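Notes for Session 3: The Working Life of a Model, from Scouting to the First Season

These notes go with the third session of the course, and they are a good deal longer than what I managed to say out loud last time, so please treat them as the fuller version. If you missed the first two sessions you can still follow along, though you will want to borrow somebody's notes on the history of the mother agency. Irja Ojala is happy to lend hers, and her handwriting is much better than mine.

Where we left off

We had got as far as the scout's card. A young person is stopped in a shopping street, or at a school sports day, or (more and more often these days) gets a message through an app, and a stranger tells them they could model. I asked you all to write down what you thought happened next, and most of you wrote "a photo shoot." It's a lovely guess, and in the films it is always a photo shoot! But what usually comes next is a meeting with the parents, a set of very plain snapshots, and then quite a lot of waiting.

The plain snapshots are called digitals, or in older books polaroids, because that is what they used to be. They show the face from the front and from the side, the full length of the body, hair down and hair tied back, no makeup to speak of, simple clothes. An agency wants to see what a client will see when the person walks through the door. I always tell people that a good set of digitals can be taken next to a window by an aunt with a phone, and that anyone who asks a family to pay a large sum for a "starter portfolio" before there is a contract should be thanked politely and left alone.

The case we will follow

For this session and the next one we'll follow a single career, because I find that students remember a person much better than they remember a chart. Yanling Tang was scouted at sixteen while she was waiting for her cousin outside a music school. She signed with a small agency called Çınar, which at the time had a booking desk of six people and a reputation for being slow and careful. Her family liked the slow part. She finished her school year first and did nothing but test shoots on free afternoons.

A test shoot, for those who haven't met the term, is an unpaid or low-paid session where everyone involved is building a book. The photographer wants pictures, the makeup artist wants pictures, and the new model wants practice as well as pictures. Yanling has said in interviews that she was stiff as a board at her first one and kept asking where to put her hands. The photographer, Taner Akbulut, gave her a coat with deep pockets, and the three pictures that came out of that afternoon stayed at the front of her book for years.

I want you to notice something about that story, and we'll come back to it in the discussion. We tend to tell the biographies of models as a string of lucky moments - the street, the cover, the big show - and the months of ordinary practice in between drop out of the telling. When you write your own short biography for the course, try to put some of those months back in.

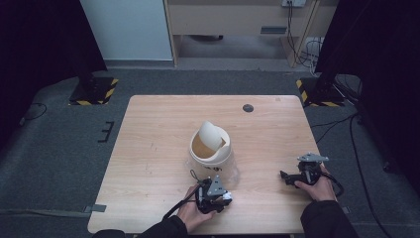 After the tests came the castings. In her first season Yanling went to 135 of them, a number we know because her booker, Ertuğrul Ersoy, kept a paper diary and later let a magazine copy out the pages. Out of those castings came eight jobs. If you are new to the field that may look like a dreadful result, but when I read it out to people who book models for a living they tend to shrug and say it sounds like a decent first season for someone with no name.

How a casting works

There are two main kinds. A go-see is a general visit: the model drops in on a photographer, an editor or a designer with her book, says hello, and leaves a card. There may be no job at all behind it. A casting proper is for a particular job, with a date and a fee attached, and there may be a long line of people on the stairs. In both cases the meeting itself can be over in a couple of minutes. The model hands over the book, somebody turns the pages, somebody else may ask her to walk to the end of the room and back, and then it's thank you and goodbye.

If the client is interested, the booker gets a call asking for an option. An option (some people say a hold) means that the client would like first call on that day but isn't ready to promise anything. There can be a first option and a second option on the same day from different clients, and it is the booker's job to keep all of this straight. Once the client confirms, the option becomes a booking, and from then on canceling costs money. Please learn these words, go-see, casting, option and booking, and please use them properly in your written work. I do get a little fussy about it.

Editorial and commercial work

Yanling's eight jobs were a mixture, and it is worth looking at how they differed. Several were editorial, meaning pages in magazines. Editorial work pays badly, sometimes hardly enough to cover the taxi, but it gives a model pictures that other clients will look at. The rest were commercial. The best paid of them was a winter catalog for a knitwear firm called Brukon, two long days in thick sweaters under hot lights, and nobody at the fashion desk of any magazine ever mentioned it. It paid her rent through December.

Then there was Rastura, the label that put her in its runway show near the end of the season. Aleksi Heiskanen, who was casting the show, had seen her twice already and turned her down both times. The third time he asked her to walk again, a bit slower, and gave her the option that same evening. When people write about Yanling now, this is nearly always where they begin, and you can see why! It makes a fine opening paragraph. But Ersoy's diary has those two earlier visits in it as well, each with a small line drawn through, and I think the story is richer with them left in.

The fragrance contract with Pradix came later and belongs to the next session, so I'll only say that it was a different sort of agreement altogether. A campaign contract usually covers where the pictures may be used, for how long, and what other work the model must refuse in the meantime. That last part is called exclusivity, and it can be worth more than the day's work in front of the camera.

Money, briefly

Several of you asked about this, and I promised to put it in writing. The agency takes a commission out of the model's fee, and very often charges the client a service fee on top. If the model works abroad through a second agency, the mother agency normally gets a share of what that second agency takes. Travel, housing, test prints and courier costs may be paid up front by the agency and then taken out of the model's earnings. This is called an advance, and it is a debt, even when everybody is being very kind about it. A new model can have a busy season with her name in print and still owe money at the end of it. Çınar sent a written statement every month, and Yanling's mother went through each one with a ruler and a pencil.

Questions to ask of any contract are how long it runs, which countries it covers, how it can be ended, and who approves expenses. For anybody under age, add who travels with them and what happens about school. Rules on minors differ a great deal from place to place, so look up the ones where you live and bring them along.

Reading and writing for next time

Please read the long interview with Yanling in your course pack, along with the copied diary pages. Read the diary slowly if you can. It looks dull for the first page or so and then you begin to see the shape of a week in it - the mornings clustered in one part of town, the gaps where she had gone home with a cold, the same client coming up again after a month.

Then write a short biography, one page, of any model or actor who interests you, living or dead. Begin wherever you like except with the day they were discovered. Give dates where you can find them, and where two sources disagree, say so and tell me which one you trust. I would much sooner read "the sources differ on this" than a confident year that somebody copied off a fan page.

Written work is due on August 10, 2022, by the end of the day. If you need longer, write to me before then and we'll sort something out. Irja has kindly offered to read drafts for anyone who is nervous about their English, and she asks that you send them as plain text and double spaced.

Next session: campaigns, exclusivity, and what changed for Yanling after Pradix. Bring the diary pages with you.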